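We use cookies to remember your settings and to count visits. Accept | Manage preferences

Sondstead Reading Room: progress report to the Ansari Fund
Mar 29, 2023

Money first, as you asked last time. Of the $600 granted for the furniture, $485 is spent or promised. The largest bill was for regluing joints at the Urkosdale workshop, which charged us $85 more than it quoted and was very polite about it. The receipts are in the shared folder, apart from one for screws that went through the wash.

The floor is finished. The shelves are up and very nearly level, and the long table now stands on all its feet at once, a thing it had not done in our time. The Jotau lamps are still on back order. We have stopped calling to ask, as the hold music was affecting morale.

That leaves the armchairs. Your last letter wondered whether new ones might be simpler. They would, and they would also be beige. The old frames have plenty of life in them and the green upholstery is better than we deserved, so we are keeping it and cleaning it by hand. Progress is slow. Lint loves this fabric, and any cloth that takes some off seems to leave a little of its own behind.

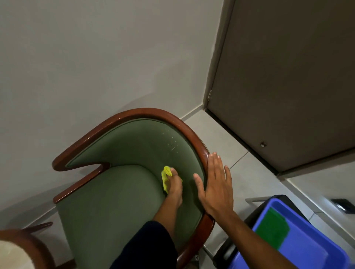 Yellow cloth on green upholstery: work on the lower part of a chair back.

Still to do: the remaining seats, wax for the wooden rims, and a decision about the curtains, which has been postponed twice out of cowardice. We hope to open in June, lamps or no lamps. The unspent $115 will go on wax, cloths and, if it stretches, a doormat.

Contact | © Sondstead Reading Room | Back to top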